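In defense of the plain white sheet

My sister-in-law Benedicta thinks I've lost my mind about bedding, and she may have a point. Last April I gave away every patterned sheet in the house (the stripes, the sunflowers, even the flannel with the moose on it!) and went to plain white on every bed we own. She came over, looked in the guest room and asked if I was opening a clinic.

But hear me out. A white sheet is the most forgiving thing you can put on a mattress. You can bleach it. You can mix the old one with the new one and no one will ever know, and when the corner finally rips you buy one sheet and not a whole new set because they stopped making your shade of sage.

My other big opinion, and this is the one that gets me in trouble at dinner, is that a made bed doesn't need much on it. We had 10 throw pillows at one point. Ten! Every night they went on the floor and every morning they went back, and I'd like those minutes returned to me, please.

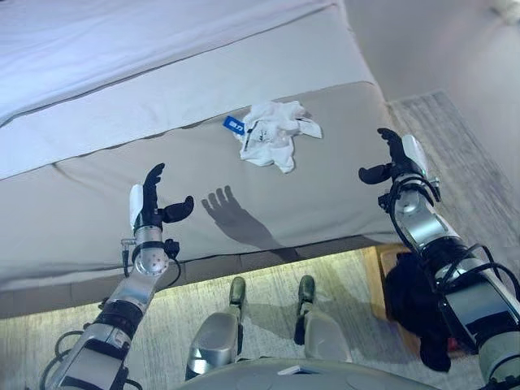
And then there's the bed itself. I'm a convert to upholstered sides, the soft beige-gray kind, after years of a metal frame that found my shin in the dark about once a week. Yes, the fabric wrinkles. Yes, every little cloth and T-shirt you drop seems to end up bunched against it. I'd still take wrinkles over bruises, and a quick pass with the vacuum brush takes care of the dust.

I will give Benedicta this much: white shows everything. Coffee, mascara, the dog. If you've got toddlers you might want to hold off a couple of years, or at least keep a spare set in the closet. My neighbor Venkatesh swears by navy for exactly that reason, and his bedroom does look very nice, if a little like a submarine.

She's staying with us again this weekend. I've ironed the pillowcases, and the moose is not coming back.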